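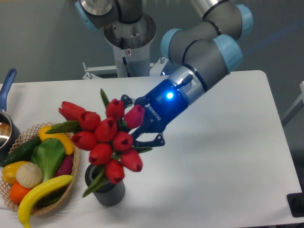
A reader in Botasgate wants to know if it is still all right to invite people to dinner with no reason given, or does everyone now expect a birthday. She asked for supper company last February and got two calls back asking what was wrong.

Nothing has to be wrong. Say "come eat" and name a time. If they press you for an occasion, tell them the occasion is soup.

The Sesitz Table Letter: Frequently Asked Questions
Last updated 07/10/2025

These are the things people write in about most. If yours isn't listed, use the contact form and be patient with us. The form is older than some of our subscribers.

How far ahead should I invite people?

A week is plenty for a weeknight. Two weeks for anything involving a roast. Past a month, people say yes to be polite and then forget, and you end up sending the reminder that makes everyone feel like a dental patient.

My guest asked what to bring. I said "nothing." Was I supposed to mean it?

You can mean it, but they won't believe you, and you will own another bottle of something. Ask for ice. You always run out of ice, and it's about the only gift that doesn't need a shelf afterward.

If they show up with a side dish you didn't plan on, put it on the table. Yes, even the one with marshmallows.

When do late guests become rude guests?

We say 40 minutes. This has been argued over in these pages more than any other subject, including politics. Before that, feed the people who came on time something salty. After that, start without them. Do not stand at the window. Dinner tastes the same to a late guest if you keep a plate covered, and a lukewarm plate makes the point for you.

Do I have to give a tour of the apartment?

No. If they ask, point.

How do I get people to go home?

Stand up and start on the glasses. If that fails, offer coffee in a tone that suggests you'd have to go out and buy some. The Rao Street method, which several readers swear by, is to change into slippers. We have seen it clear a room before the second slipper was on.

Is it okay to serve the same thing every time?

It's better. Pick a dish and get good at it. One household that writes to us has served the same baked rice for years and their friends now request it by the day it gets made. Serving something new to company for the first time is a fine way to find out that your oven runs hot — we have all done it, and the smoke alarm gets a bigger audience than the fish. 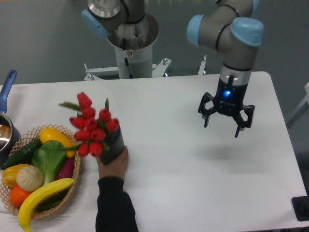 The Sesitz Table Letter | Vol. 7, No. 2 | p. 40

What do I do about a guest who doesn't eat what I cooked?

If they told you beforehand, cook something else. If they told you at the door, there is bread, there are eggs, and you have a skillet. If they told you nothing and are moving the food around the plate, leave them alone. Adults can find a sandwich on the way home.

Please don't ask "is it all right?" more than once. The second time, they have to lie with their mouths full.

Should phones be banned at the table?

You can try. Most bans last until somebody can't remember the name of an actor. We would let the phone settle the actor and then go back in the pocket.

Can I seat couples apart?

Yes, and do. They came together, they'll leave together, and they have already heard each other's story about the rental car.

Place cards?

Only if you have nice handwriting or want to start a fight.

What is the Dulurari list, and how do I get on it?

Dulurari is our open-table swap. You put your name down, and when another member nearby has a spare chair, you get a note. When you have one, you send the note. It's free for subscribers. We now have 439 households on it, and a fair number of them appear to own only forks, so take your own spoon if the menu says stew.

You get on it by ticking the box at the bottom of your renewal form. You get off it the same way, or by never answering, which works just as well.

Why didn't you print my recipe?

Usually it's one of these: it called for a can of something without saying how large a can, it was copied from the back of the can, or it was another seven-layer dip. We are full up on dips through the end of next year.

Do you take ads?

Small ones, toward the back. Nothing that lights up.

I moved and my copy keeps going to the old place.

Send us both addresses. Until we fix it, whoever lives there now is reading about your slippers. Changes received after an issue is labeled go into effect with the one after that.

See also: Back issues, Renewals, Corrections to the gravy article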